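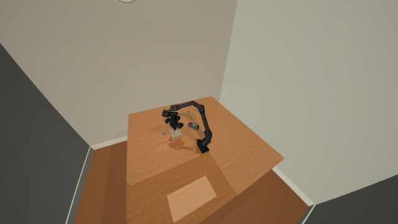
Section 5: Setting up a recorded vote

This section covers recorded votes in the main chamber at Nirkercombe, using the Costache desk units and the clerk's console. For a show of hands you need no equipment beyond the hands. For secret ballots, see section 7, and allow yourself plenty of time.

Before you start

You will need:
- the clerk's key (blue tag)
- the final order paper, meaning the one marked final and dated after all the others marked final
- a printed list of members and substitutes
- the paper roll-call sheets, in case of everything

The console takes 5 minutes to start. It shows a progress bar, which reaches the end fairly soon and then stays there while the real work is done. Leave it alone.

Caution: Do not switch the console off and on while the bar is full. The desk units will each ask to be registered again, one at a time, in an order of their own choosing.

Registering members

1. Turn the clerk's key to Open. The desk units light up amber.

2. Ask members to insert their cards. Members who have left their cards at home may be issued with a day card from the drawer under the console. Write the name in the day card book. "He knows I've got it" is not an entry.

3. Check the attendance screen against your printed list. Any desk still amber is either vacant or occupied by somebody holding the card upside down.

4. Where a substitute is sitting for a member, select the desk, choose Substitute, and pick the name from the list. The party whip has to have notified you in writing. A nod across the chamber has been tried and was later disputed by both the nodder and the whip.

5. Press Confirm Attendance. The quorum light turns green. If it stays red, tell the Chair quietly.

Note: Members who move seats after step 5 take their card with them but leave their name behind. The system then records a vote from wherever the name is. Please discourage wandering.

Loading the question

6. Choose New Vote, then type the item number from the order paper. The title fills in by itself.

7. Read the title. Compare it with what the Chair has just read out. In March the assembly voted on a bus shelter in Kuvutgate under the heading of the annual fisheries statement, and the correction ran to more pages than either.

8. If there are amendments, load them in the order the Chair has ruled. The console sorts them by number unless you untick Sort, and it ticks Sort again for each new item.

9. Set the majority required: Simple, Absolute or Two-thirds. The default is whatever was used last.

Caution: The majority cannot be changed once voting has opened. The Chair will ask you to change it anyway. The correct reply is that the vote must be cancelled and put again, and the correct tone is regretful.

Taking the vote

10. Wait for the words "The vote is open." Wait for the whole sentence, as the Chair has been known to begin it and then take a point of order in the middle.

11. Press Open. Members have 900 milliseconds after pressing a button in which to press a different one. After that the first choice stands until they press Clear, which works for as long as the vote remains open.

12. Watch for raised hands. A raised hand means a faulty desk unit. Note the desk and let the Chair take that vote aloud. Enter it through Manual Vote, with your initials.

13. On the Chair's instruction, press Close. The result appears on your console first and on the wall screens 2 seconds later. Try to keep your face still in the meantime.

14. Print both copies. The first goes to the Chair, the second to the minutes. If the printer offers a third, decline.

Declarations of intended vote

A member who pressed the wrong button may hand in a declaration before the sitting ends. It is attached to the minutes and does not alter the result, however close the result was or however loudly this is explained to you. Forms are in the tray marked Jerell, after the software that used to produce them.

If the console stops responding

Tell the Chair, hand out the roll-call sheets, and call the names alphabetically by surname. Tick as you go. Keep the sheets, even if the console recovers and claims to have known the result all along.

Report faults to Agnes Westerberg in Chamber Services, giving the desk number, the item number and the message on the screen, word for word. "It went funny" will be returned to you for completion.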